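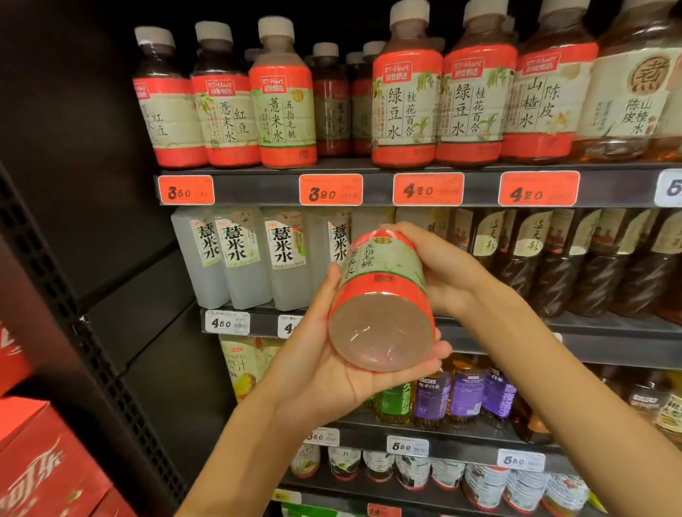
Shelf Automation Forum > Faults and Incidents > Cold Cabinet Work

Gutska arm lets go of inverted bottle after a guard stop

coldaisle_tech
We have a Gutska arm on a mobile base doing date checks and facing on the drink coolers in a test store. The routine is simple. Pick a bottle from the front of the row, bring it out past the shelf edge, turn it over so the wrist camera can read the base, turn it back, replace it. Gripper is a two-finger Itness with the soft pads.

On Tuesday, before opening, the arm had a bottle out and upside down when the area scanner tripped. Protective stop, as expected. I cleared the zone and pressed reset, and the fingers opened while the bottle was still inverted. It went down cap first, the cap cracked, and the contents went across the aisle. No injury. The log shows the stop, the reset, then GRIP STATE UNKNOWN, then OPEN. The open command did not come from our program as far as I can find.

Has anyone seen this? The unit is out of service until I have a cause.

palletrat
What firmware on the gripper? The older Itness builds run a homing move after any loss of the enable signal. Homing means full open. If your safety stop drops the enable along with the motion power, you get exactly what you describe.

coldaisle_tech
Firmware is from August. The enable goes through the same relay as the drives. I inherited the wiring from the integrator and the drawing doesn't show a separate gripper supply.

n_servo
Then it is the wiring. Gripper supply should stay up through a protective stop. Only a real emergency stop should take it down, and even then you want a gripper with a spring or a self-locking screw so it holds with no power.

palletrat
Partly disagree. Wiring is a contributor, but a device that opens on power-up with no check for a held part is a bad design regardless of who wired it. Ours came from the factory with "home on enable" switched on. It is a parameter. Turn it off and the gripper wakes up where it was.

n_servo
Turn it off and you wake up with an unreferenced finger position. Now your grip width is wrong and the force limit is scaled wrong too. You have traded a dropped bottle for a crushed one.

palletrat
It keeps the absolute position on the later hardware. Only the first series needs the reference move.

shelfwright
Can confirm the parameter. We ran 100 stop and reset cycles with a bottle held over a padded tray, homing on, supply through the safety relay. It dropped 14. The rest held only when reset was pressed quickly, before the controller had finished shutting down. That is why it looks random on site. With the supply separated we have not seen a drop.

Drop direction matters as well. Upright, the cap flange sometimes catches on the pads and the bottle hangs there. Inverted there is nothing to catch.

coldaisle_tech
That fits. I was slow on the reset because I was checking the aisle.

kettle_black
Different question. Why is the robot doing the turn at all? Staff do this by hand, one hand under the bottle and one on the cap end, and they can feel it slipping. A two-finger grip on a cold round bottle is marginal before you add any fault.

shelfwright
The date is printed on the base on a lot of these products. You either turn the bottle or you lift it and look up from below. We lift. Camera on a short bracket at the front of the base, looking up. It costs a bit of cycle time and the bottle never leaves upright.

kettle_black
Good. That removes most of the hazard. I would still want to see it done over the shelf and not over the aisle, though.

shelfwright
There is no room over the shelf. The row behind is packed and the shelf above is too close to the caps.

Nigam_fan
Nigam pads help if anyone is looking. The ribbed ones. Standard Itness pads are fine dry but condensation is another matter.

n_servo
Pads are irrelevant to this thread. The fingers opened.

Nigam_fan
Understood, only mentioning it. We had slips on the standard pads that were logged as drops for almost a month before someone looked at the finger position trace.

coldaisle_tech
Fair point, and I did check. Position trace goes from grip width to full open in a straight ramp. Commanded move, not a slip.

Update. Cotton (our integrator) accept that the gripper supply should not be on the drive relay and are sending a revised drawing. Homing is now off. I have added a check after reset – if the grip state is unknown, the arm stays put and asks for an operator to take the bottle before anything else moves.

n_servo
Make sure that check runs in the controller and not in your task program. Your open command was issued below the task program, so a check at that level would have been skipped.

coldaisle_tech
It was in the task program. Moving it now. Unit stays locked out until I have repeated the held-bottle test here.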